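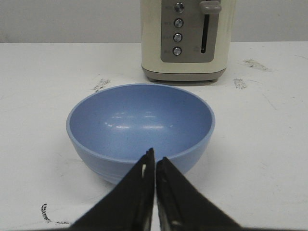

A reader of the earlier page on ad blocking wrote in to ask why the blocker on a phone stops banners in the browser but leaves them running in every app. The blocker in that case was a browser extension, and an extension only sees traffic that passes through the browser. Apps make their own connections. To filter those as well, the filtering has to be done at the DNS level, either on the phone or on the router. The steps below cover both, using Clerkeo as the filtering resolver and a Flollgate router as the home gateway. Other routers differ mainly in menu names.

What DNS filtering does

When an app needs to load an ad, it first asks a DNS server for the address of the ad host. A filtering resolver compares the name with a blocklist. If the name is listed, the resolver returns an empty answer and the ad is never requested. If it is not listed, the lookup proceeds as usual.

This method works on whole host names. It cannot remove an ad served from the same host as the content, so most in-stream video ads and sponsored posts will remain.

Before you start

You will need:

A Clerkeo account (the free tier is enough for one household)
The admin password for the router
A phone with a current version of its operating system
Any VPN app on the phone turned off during setup

Write down the DNS settings now in use on the router. You will need them if you decide to go back.

Step 1. Create a profile

Sign in to Clerkeo and select Profiles, then New. Give the profile a short name with no spaces. Under Lists, turn on Base Ads and Mobile Trackers. Leave the Strict list off for now. It blocks several hosts that shopping and banking apps use for sign-in.

Save the profile. The Setup tab now shows a private host name, two IPv4 addresses and two IPv6 addresses. Keep this tab open.

Step 2. Set up the phone

On Android, open Settings, then Network & internet, then Private DNS. Choose the option to enter a provider host name. Paste the private host name from the Setup tab and save. Do not add https:// in front of it, and do not leave a space at the end. If the name is wrong, the phone will report that the private DNS server cannot be accessed, and most apps will stop loading.

On iPhone, open the Setup tab in Safari and tap Download Profile. Then open Settings, tap Profile Downloaded and install it. Confirm that the new entry is selected under General, VPN & Device Management, DNS.

The setting applies on both Wi-Fi and mobile data.

Step 3. Set up the router

Skip this step if you only want to filter the phone.

Log in to the Flollgate admin page and go to Internet, then DNS. Change the mode from Automatic to Manual. Enter the two IPv4 addresses. If your line has IPv6, enter those addresses as well; a device that finds an unfiltered IPv6 resolver will use it and skip the filter.

On firmware 18, the Save button only stores the values, and you must restart the router by hand. Firmware 19 applies them at once.

In Clerkeo, open Linked Networks and select Link This Network while connected to your home Wi-Fi. If your provider changes your public address, the link must be renewed. The Auto Update switch on the same page gives you an update link to paste into the router's dynamic DNS page.

Step 4. Test

Restart the phone, or turn airplane mode on and off, to clear stored lookups. Open an app that normally shows banners. Then open the Log tab in Clerkeo. Blocked names are marked in red. The log on the free tier holds the last 200 entries and drops the oldest first.

If the log is empty, the phone is not using the resolver. Check for an active VPN, then check the host name again.

Step 5. Fix apps that break

Some apps will not open, or will hang on a blank page, when an ad or tracking host is missing. The Skalthorpe news app does this on its start page.

Clear the log, open the app, wait for the fault and return to the log. Find the red entry with the matching time. Tap it and choose Allow. Close the app fully and open it again. Allow one name at a time, and remove any that made no difference.

Public Wi-Fi sign-in pages

Hotel and cafe networks that use a sign-in page may not work with private DNS turned on. Set Private DNS to Automatic, sign in to the network, then switch it back. On iPhone, select Automatic on the DNS page and reverse the change after signing in.

Using another list

Clerkeo accepts outside lists by web address under Lists, Custom. The Pongsiri mobile list is a small one, with 1341 entries in the July release, and is limited to in-app ad networks. Custom lists are refreshed once a day. Press Refresh to load a new one right away.

Going back

On the phone, set Private DNS to Automatic or remove the installed profile. On the router, set the DNS mode to Automatic, or enter the values you wrote down, and restart.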